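Folding paper napkins for a tea tray

You need plain white paper napkins, a flat tray and a clear stretch of hard counter. Wipe the counter and dry it fully before you start.

1. Open each napkin out flat.
2. Turn it so one corner points toward you, like a diamond.
3. Hold one side still and smooth the paper with your other hand.
4. Fold, then press along the crease.
5. Pick the napkin up and pinch the fold between thumbs and fingers – this sharpens the edge.
6. Lay it on the tray and start the next.

A set of 14 takes me roughly half an hour. 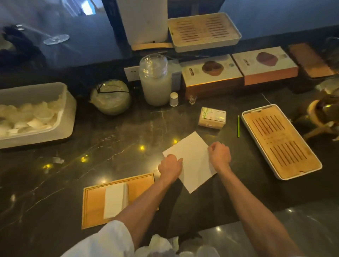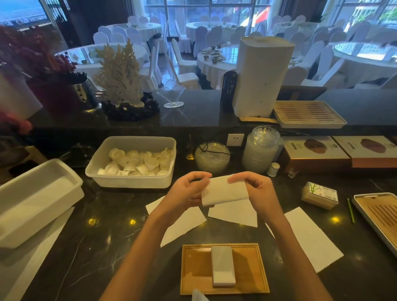
Pressing the sheet on the counter (first photo) and pinching the fold over the tray (second photo).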